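How to write up a viral feel-good story (without making a mess of it)

Quick one, because I've had the same question in the inbox all month. You run a small local news page, somebody sends you a sweet story about a coat or a lost dog or a bus driver, and you want it up before lunch. Fine. Do it in this order.

1. Find the first post

Not the share. Not the share of the share. The first one. Sort by oldest, search a chunk of the exact wording in quote marks, scroll. If the Bolus Gazette has it and Brallari FM has it and both say "according to a post online", that's one source, not two. Give it 15 minutes. If you can't find it by then, park it.

2. Message the person

Short and polite. Say who you are, what page, what you want to use. Ask three things: were you there, where was it, can we use the words and the photo. Then wait. A heart on your message isn't a yes.

Screenshot the reply. People delete things, and they change there minds too.

3. Ring somebody else

The shop, the school, the bus company, whoever would know. When we did the free school clothes story in Grultia the original post said 200 families. The organisers said 78. Still a lovely story! But we'd have been wrong in the headline.

4. Sort your pictures

Get them sent direct, full size, from whoever took them. Ask for a few. Three is plenty for a short piece. 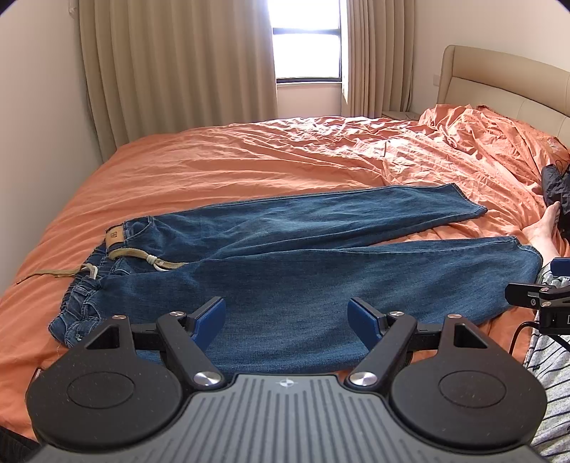
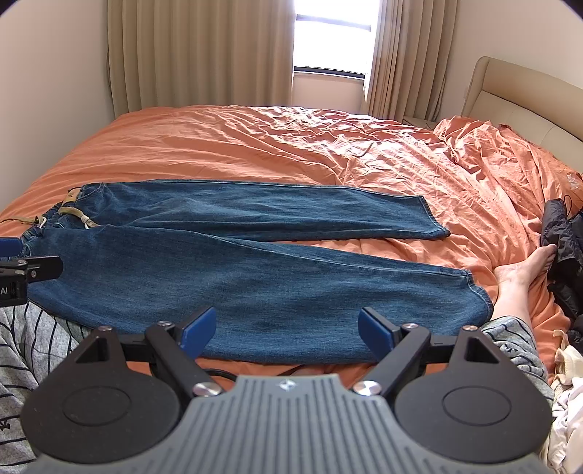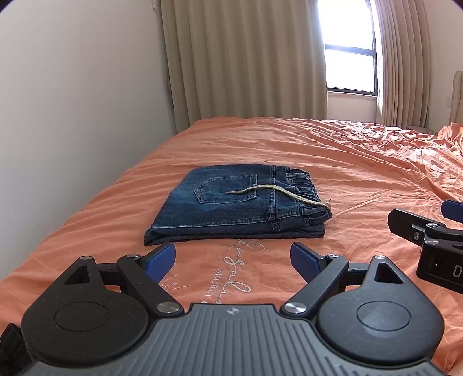
Captions next, and do them before the story or you'll rush them. Name, place, month, who took it. Write what's in the photo and stop there. If it's jeans on an orange bed, put jeans on an orange bed, and if one shot has them spread out and another has them folded, say which is which. Don't put "donated jeans" unless the sender told you so in writing. Same with "kind stranger", "grateful mum" and so on. Those are claims, they need checking like anything else.

5. Write the top line

Who did what, where. One sentence. Nine times out of ten the version you've been sent holds the good bit back to the end, "what happened next will amaze you" etc. Put the good bit first. Readers have had enough of being teased and they do remember which pages do it.

Bad: A shopper in Bansal was cold at the bus stop. You won't believe what the driver did.

Better: A bus driver in Bansal gave his coat to a shopper waiting in the rain in July.

Second one's longer but you know what you're getting.

6. Keep it short

Almost 200 words is about right for this sort of thing. One quote, two at most. Use the quote as it was said, spelling tidied, nothing else. If the quote is dull, leave it dull or leave it out.

Watch out for:
- adjectives (heartwarming, incredible, stunned). Cut the lot
- "left the internet in tears". Did it?
- "many people said". Who
- politics creeping in. If the person in the story is a councillor or works for one, say so near the top, plainly, and let readers get on with it

7. Children

No names or school badges without a parent's OK. Crop the badge out if you have to. No OK, no picture, and check the background too, house numbers and number plates get missed all the time.

8. Last look, then post

Read it aloud. Check the names against the message, letter by letter. Check the link goes to the orignal post. Put the time on it.

I schedule ours for 9 in the morning as I'm around after that to read the comments, and if somebody says you've got it wrong they might be right. Fix it in the story, add a line at the bottom saying what changed, reply to them with a thank you. Don't quietly swap the words.

Template for the first message is on the downloads page, copy it and change the bits in capitals.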